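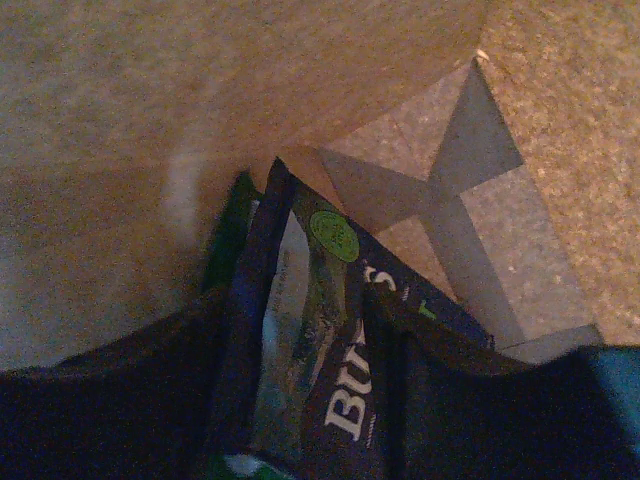 Natalie Cheetham
Club runner, occasional fell racer, writes here when the legs allow

I had not planned to do the Giltness Round this year. I'd entered a flat 10K for the same morning, paid for it and everything, and then Nigel Greenwood rang to say his partner for the pairs had pulled a calf and would I step in. I said I'd think about it and rang him back before my tea was cooked.

For anyone who hasn't come across it, the Giltness is run in pairs and you have to stay together, which means arriving at every checkpoint within a few seconds of each other or they send the front one back. It is 28 kilometres if you take the sensible line and a bit more if you don't. There's a solo race as well, but the pairs go off first, at half past eight, and get the better of the weather.

Training for it was patchy. I had eleven weeks in total, of which I'd say seven were any good. We had one long day out on Nultorach in January when the ground was frozen and the going was quick, and I came home from that far too pleased with myself. After that it rained. Most of my hill work was done on the lane behind the reservoir, up to the cattle grid and back down, eight times on a good evening and five on a bad one.

We drove up the night before and stayed at a bunkhouse in Traner. I slept badly, as I always do before a race, and was awake at five listening to somebody's watch beep on the hour. Breakfast was porridge and a banana. Nigel had two fried eggs on toast, and I couldn't watch.

Kit check was quick. They wanted full waterproofs, map, compass, whistle, hat, gloves and some emergency food, and they did look at it all properly this time. Last time I did this one, which was four years ago, a man glanced into my bumbag from a couple of feet away and waved me on. We were number 42, and the pins they gave us were the flimsy sort that bend when you push them through anything thicker than a vest. I carry my own now.

The start goes straight up a walled track, and everyone sets off too fast. We had agreed to walk from the second gate whatever happened, and we stuck to it, although it meant being passed by a lot of people in the first ten minutes. By the top of the track we were getting some of them back. The first checkpoint is at a sheepfold and there was a small queue for it, mostly pairs waiting for their other half.

From there it's a long pull on to Nultorach itself. The cloud was down to about the fence line and I couldn't see more than three pairs ahead. Nigel is better at navigating than I am, and I'm slightly better at going uphill, so we settled into me leading on the steep bits and him calling the direction from behind. It worked well enough. We touched the trig point at an hour and nine minutes, which was four minutes inside what I'd written on the back of my hand.

The descent off the far side is the part I'd been worrying about. It is grass at first and then a band of loose stone, then heather that hides all the holes. I used to be good at this sort of thing. Since I broke my wrist I've been cautious, and I could feel Nigel having to hold himself back. He didn't say anything. I told him to pick the line and I'd follow his feet, and that helped a lot. I fell once, in the heather, and it was soft.

Checkpoint three is the footbridge at Clegg, where there's water and jelly babies. We stopped for perhaps a minute. I should have eaten a gel here and I didn't, since I felt fine, and I paid for it later. If I write down one thing for next year it's that.

The middle section is along the valley and is the only proper running in the race. We overtook four pairs on it. I've done more road miles than hill miles this winter and this was where it showed. Nigel asked me to ease off at one point, and I was quietly delighted.

Then came the last climb, which has no name on the map that I can find, and I fell to bits. It isn't even long. I just had nothing left in my legs, and my head went as well. I walked with my hands on my knees, and Nigel went a few steps in front and kept looking round. He got a gel out of his own bag, opened it and handed it over. It was coffee flavour, and I hate coffee. I ate it. Two pairs came past us before the top, including a mother and daughter who were chatting about a bathroom.

It's nearly all downhill after that, on a good path, and the gel had started to do its job by the time we reached the wood. We got one of those two pairs back at the stile. The mother and daughter were well gone.

We finished in three hours and 38 minutes, 11th in the pairs and third mixed. There was no prize for third mixed, but the soup was good and they'd put on a proper spread of cake in the village hall. I had a slice of parkin and then another one. My knees were green up to the shorts from the fall and there was grit in both shoes, although I'd tied them as tight as I could stand.

A few notes, mainly for my own use. The shoes were right for the heather and wrong for the valley, where I could feel every stone through them. I may try the slightly thicker pair. Long socks were a good decision. I carried too much water, as the streams at the bottom of Nultorach were running clear and plenty of people were filling up from them. The gloves came off after the first checkpoint and never went back on. I need to practise downhill on rough ground at least once a week, and reservoir lane doesn't count.

I've had four days off since, mostly because of a black toenail, and did an easy half hour this evening round the playing fields. Everything feels all right apart from the left hip, which grumbles when I sit for long. Nigel has already sent me the entry details for the autumn relay. It needs a team of six and we've got three so far, so if you're in the club and fancy a leg, let one of us know by the end of the month.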